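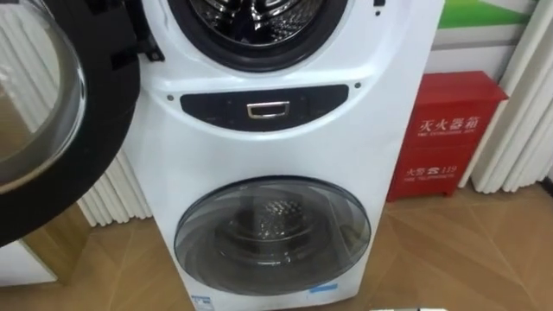
Two Drums, One Footprint

Stacked laundry units sell on floor area. Two drums share one cabinet, and the homeowner gives up a single square of floor. Less is written about loading them, and the upper drum is where most of the trouble lies.

The lower door on this type sits near knee height, so the basket can stay on the floor and the load moves a short distance. The upper opening is another matter. A load has to be lifted, turned inward and pushed past the gasket before it is released. Slippery fabrics slide back over the rim if they go in by the edge – gather them first, then push from the middle.

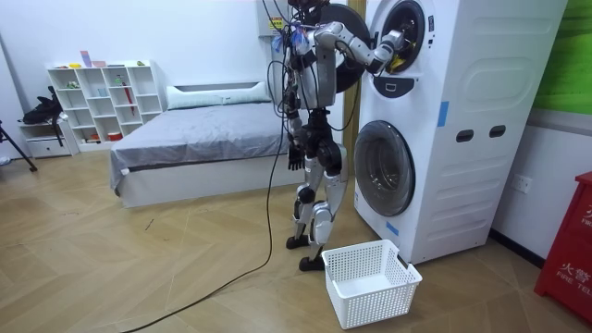

Forough Hosseinzadeh would put the basket on a stool. She ran a Dvorak stack for 2 years and says the lifting bothered her less than the bending between lifts.

A stool of 400 millimeters removes most of that bending. Relura and Caken both list one as an accessory, though any stable stool will do. It should stand clear of the lower door, which needs its full swing. 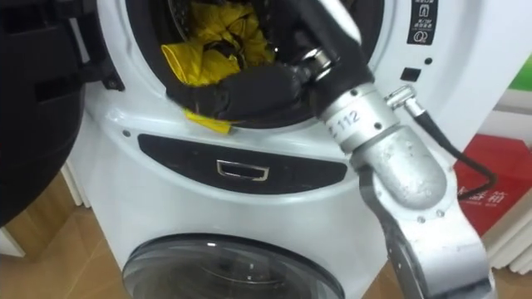

Sleeves, straps and hems are the usual cause of a bad seal. Run a hand along the lower lip of the gasket before closing the door, and tuck in whatever is hanging over it. Fill the drum to 70 percent by eye. Tightly bunched items should be opened out once they are inside. 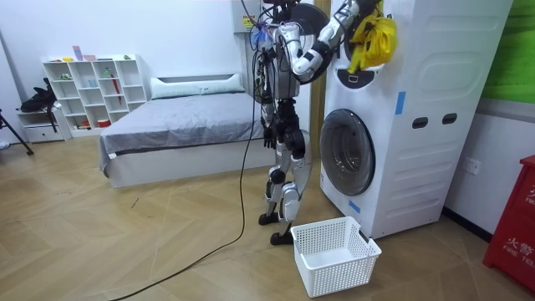 Side clearance also matters. Molded grips in the side panel are of little use once the cabinet is against a wall, so leave a hand's width if the unit will ever be moved. Dititz revised its installation sheet on this point in June.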